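Campos Student Robotics Club -- Set-Up Guide, February 2022

4. Preparing the room for the chair task

1. Check that the door opens fully and stays open.
2. Set the desk at an angle, with one chair behind it and one in front.
3. Mark the start position with tape 60 inches from the desk.
4. Load the Plitska task file and wait for the ready tone.

Caution: Keep hands clear of the chair base while a run is in progress.

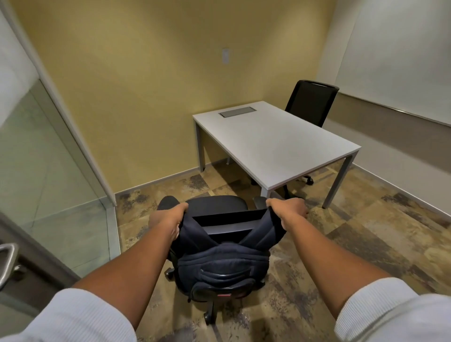
4.1 Moving the chair

1. Stand behind the near chair and take the top of the backrest, one hand at each corner.
2. Push straight ahead -- do not lift. The casters should stay on the carpet.
3. Stop before the armrests reach the desk, then let go with both hands.
4. Return the chair to the tape and repeat for 6 runs.

Note: Log a failed run under its own number. If 2 runs in a row fail, stop and tell Amparo Pastor.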